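Teltville Kitchen Notes

A recipe and technique dataset from the kitchen at Leka

What this is

Teltville Kitchen Notes is the working notebook of a small restaurant, typed up and tidied so other people can cook from it, search it, or do something clever with it that we haven't thought of. Leka has kept handwritten cards since the doors opened, and for years they lived in a drawer by the pass, getting splashed with stock. Now they're text files! We're very happy about that.

The release has 828 recipe cards. Of those, 796 are complete, meaning they have quantities, steps and a yield. The remaining cards are fragments: a sauce with no amounts, a dessert that stops at "fold in the rest," a pickle that is just a list of spices. We kept them in because some of our best dishes grew out of a scrap like that, and they're marked so you can filter them out in one line.

What's in the folder

recipes.csv has one row per card.
steps.csv has the method, one row per step, joined on card_id.
techniques.csv lists 128 techniques with a short explanation of each, written for a home cook with a decent pan and some patience.
seasons.csv maps ingredients to the months when we can get them near Teltville.
CHANGES.txt is what it sounds like.

Fields in recipes.csv

card_id: a short code, letter plus number. The letter is the drawer section (S for soups and stocks, F for fish, M for meat, V for vegetables, B for bread, D for dessert, P for pickles and preserves).
title: the name on the card, spelling corrected, nicknames left alone. "Angry carrots" is really what we call them.
yield: number of portions at restaurant size. If you're feeding people at home, one of our portions is a modest plate, so plan on seconds.
status: complete or fragment.
heat: oven, stovetop, grill, smoker, none. More than one value is separated by a semicolon.
rest_minutes: how long the thing sits before it's served or used. Blank means the card didn't say. Zero means serve it right away, and please do.
parent_card: if a recipe was adapted from another card, the older one's code goes here. This is my favorite column. You can follow a plain barley broth through four versions until it turns into the smoked barley cream we serve in January with trout, and every stop along the way is good eating.
notes: whatever was scribbled in the margin, lightly cleaned up.

Units

Everything is by weight in grams, including liquids. The old cards mixed cups, ladles and something called "the blue bowl," and we weighed all of it again. Salt is fine sea salt throughout. If you use coarse salt, still weigh it and you'll be fine. Oven temperatures are in Fahrenheit and assume no fan.

How it was put together

Linnea Lindqvist, who runs the cold section, started typing cards in the quiet stretch between lunch and dinner and got completely hooked. She'd come out waving a card and shouting "did you know we used to put fennel in this?" Pretty soon the rest of us were typing too, usually at 3:30 with a bowl of whatever the bread section had left over.

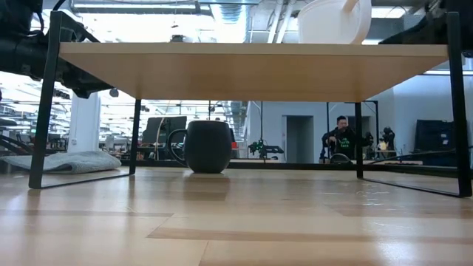 Each card was typed by one person and read back aloud by another, which is slow and also a lovely way to spend an afternoon. Reading aloud caught things we would never have spotted on a screen. A step that makes you run out of breath is almost always two steps. Where the two readers disagreed about the handwriting, the card went up on the wall and whoever had cooked the dish most recently got the final say.

We cooked from the typed version before calling a card complete. That took two winters, and it sent a few dishes straight back onto the menu. The brown butter turnips (V31) had been forgotten for years. They're wonderful! Make those first.

Suppliers and place names

Margin notes mention Brunard a lot. That's the dairy that makes our cultured butter and the soft cheese in most of the D cards. Any full-fat cultured butter works in its place. "Flitville" in a note means the orchard at Flitville, so "Flitville, sharp" is a tart cooking apple and "Flitville, late" is a sweet one that keeps well.

Known problems

The fish section is thin in summer. We mostly grill it plain then, and who writes that down?
Seven cards have a yield we don't believe. They're tagged check_yield in the notes column. M12 claims to feed 40 from a single shoulder of lamb.
Smoker times are for our smoker, which runs hot on the left. Go by the color and feel given in steps.csv before you go by the clock.
Allergens aren't tagged yet. Please read the ingredients yourself and don't rely on this dataset to keep anybody safe.
Preserves cards describe what we do for the fridge. They have not been checked for shelf storage, so keep the jars cold.

Good things to do with it

Look up what's in season and filter the V cards to match. Draw the family tree from parent_card (we'd love to see it). Pick a technique you've never tried and sort by number of steps to find the gentlest way in. One of our regulars used it to plan a month of soups.

Using and sharing

Cook anything, change anything, serve it in your own place. If you publish the files or a version of them, mention Teltville Kitchen Notes and say what you altered. Text in the notes column is quoted from cooks who agreed to have it included, so please keep their initials attached.

Corrections

Send the card_id, what you cooked, and what went sideways. Linnea reads every one and keeps the list in CHANGES.txt. Next up are the allergen tags and the second bread drawer, which has all the rye in it.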